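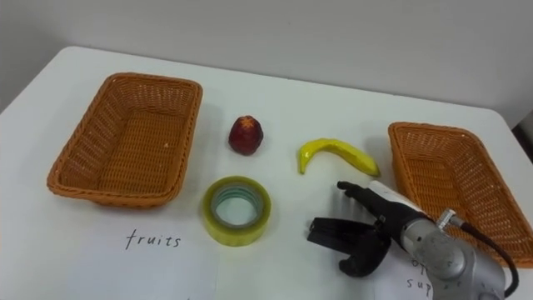
Two woven baskets, one on each side of the table

Fusotdale Flyers Board > Charter and Shuttle > Winter changes on the Gulon Island run

rotorwash_ray wrote:
Hello everybody, and I hope you're all keeping warm. I know there are a good many regulars on here who ride the Gunawan shuttle out to Gulon Island, so I wanted to ask what you make of the new winter rules. For those who missed the notice at the Duststead heliport, starting in January they won't dispatch the early flight unless the cloud base is at least 900 feet at both ends. It used to be that they'd send you if Duststead looked good and the pilot was happy to go have a look at the island end.

I've been riding that shuttle back and forth to my brother's place for years now, and I can't say I ever felt unsafe. What I did feel, many times over, was glad to get there by breakfast. My worry is that we all know what the island looks like at seven in the morning in winter. It sits in its own little bowl of gray until mid-morning and then it clears up as pretty as you please. I'm afraid the early flight is going to exist on paper and not much else.

I'm not looking to pick a fight with the company, they've been very good to me (they once held the noon flight while I ran back for my wife's medication, and I've never forgotten it). I'd just love to hear how other people are planning around it.

marshhen wrote:
Hi Ray! Good to see you posting again. I'm going to be the grouch here and say I think the change is overdue. I used to work dispatch for a small outfit up the coast, a different company and a long time ago, and "go have a look" was the phrase I liked least in the whole business. You put a nice, capable pilot in the position of flying out with a cabin full of people who want to get there, and then you ask that pilot to be the one to disappoint them. It's much kinder to everyone if the answer is settled on the ground with a cup of coffee in your hand.

I do hear you about breakfast though. I have a sister on the island and she starts watching the window at six.

tailboomtom wrote:
Respectfully, marshhen, I don't agree. The pilots on that run know the island better than any weather station does. The sensor on Gulon is down by the landing, in the lowest, soggiest spot they could have picked, and it'll read low when the pad up on the hill is sitting in sunshine. I've stood up there myself and looked down on the fog. If they want a hard number, fine, I can live with a hard number, but then they ought to measure it where the helicopter lands. As it is they're letting a box in a ditch run the schedule.

marshhen wrote:
Tom, that's a fair point about the sensor and I'd sign a letter on that today. I still want the number.

Latifa Belhaj wrote:
Hello all, new here, so please forgive me if I put this in the wrong place. My husband and I moved out to the island in the fall and I take the shuttle into Fusotdale for work, usually out on the early flight and home on the last one. I've been reading this thread with a knot in my stomach, I'll admit! I can't easily tell my office that I may or may not appear depending on a cloud.

Could someone kindly explain how the rebooking works? The leaflet says that if the early flight doesn't go, passengers are "accommodated on the next available service," but it doesn't say if you keep your place in line or if you're behind the people who were booked on that next one in the first place. I called and the young man was very sweet, but I came away less sure than before I'd dialed. 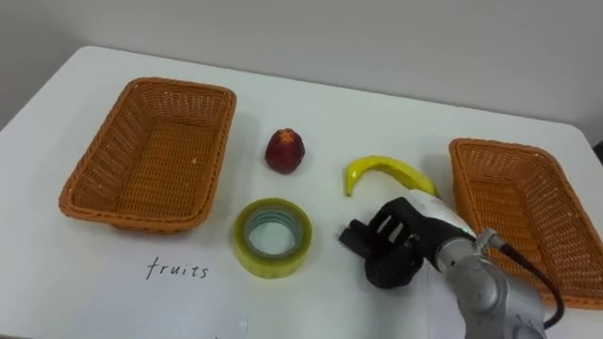
Woven baskets on the white table

rotorwash_ray wrote:
Welcome, Latifa! You've put it in exactly the right place, and you'll find us a friendly bunch even when we're grumbling.

As I understand it, you go on standby for the next one behind the people already booked, but ahead of anybody who walks up. If you have a commuter pass it's a little better, and they'll try to put on an extra rotation late in the morning if there are enough of you stuck. Ask at the counter for the commuter list by name. It's a paper sheet on a clipboard and you do need to be on it.

skidshoe wrote:
Ray's right about the clipboard, but I don't think he's right about standby. I was bumped twice last winter and both times I was put on the next flight ahead of a couple who'd been booked for weeks (they were very gracious about it, and I bought them both a sandwich). Maybe it depends who's on the desk? If it does, that's a bigger problem to my mind than the cloud base, and somebody should get it in writing.

While I'm here, one more thing for Latifa. Mind the weight of your bags on the early flight. They fill the tanks for the round trip on that one so there's less to play with, and they really do weigh everything, handbag and all. I travel with a soft backpack now and leave the nice suitcase for the ferry.

Latifa Belhaj wrote:
Thank you both so much, this is already far more than I got from the leaflet. I will ask about the clipboard tomorrow. Is the ferry a sensible fallback in winter? I've only taken it in good weather, and with a book and a thermos I rather enjoyed it.

tailboomtom wrote:
It's sensible if you've got a strong stomach and your boss has a long fuse. Route 123 is the bus that meets it on the mainland side, and it'll get you as far as the hospital in Fusotdale. Don't count on the bus waiting if the boat's late. I've chased it across that parking lot more often than a man my age should.

marshhen wrote:
I'd take the boat over standing around the heliport any day, but I grew up on boats and I realize that's a matter of taste. Sit low and near the middle, Latifa, and keep your eyes on the land.

Ray, has anyone talked to the company about moving the early flight back a bit? If they left at nine they'd clear the new minimum far more often, and I suspect most of the day visitors wouldn't mind a bit. I understand it doesn't help the people going to work.

rotorwash_ray wrote:
It was brought up at the passenger evening and the answer was that the aircraft's spoken for at nine. It goes up the valley on the power line contract most mornings and doesn't come back until lunch. So it's early or it's noon, and I don't see that changing unless they get a second machine, which I've been hearing about for as long as I've been riding.

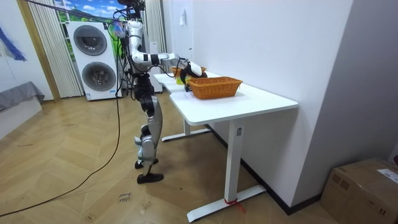 Humanoid robot at the white desk, one arm reaching over it

skidshoe wrote:
The second machine! I'd forgotten all about it. My late father-in-law was promised a ride in it.

tailboomtom wrote:
I wrote to them about the sensor, by the way, and copied the island council. I was polite, marshhen, before you ask. I suggested they put a second reading up on the hill by the pad and use the higher of the 2 for the island end.

marshhen wrote:
I was going to ask, so thank you. I'd rather see them use the lower one, and I think you knew I'd say that. But send me a copy and I'll write in to support having both readings, and then you and I can argue about which one counts in person. I'll be at the heliport with my sister's parcels next week.

Latifa Belhaj wrote:
A small report from the newest member. I'm on the clipboard! The lady at the desk was lovely and wrote my name in herself. She told me that commuters keep their place and go ahead of other bookings, so it seems skidshoe had it right, at least with her. I asked if I could have that in writing and she said she would see what she could do. The flight went out on time too, with the whole island clear, and I had the window seat all the way over.

rotorwash_ray wrote:
Well, I'm happy to be wrong on that one, and I'm sorry if I gave you a worse night's sleep than you needed. If you do get anything on paper would you please post the wording here? I'll ask the moderators to pin it. Gate 3 is the one nearest the heater, if you haven't found that out yet.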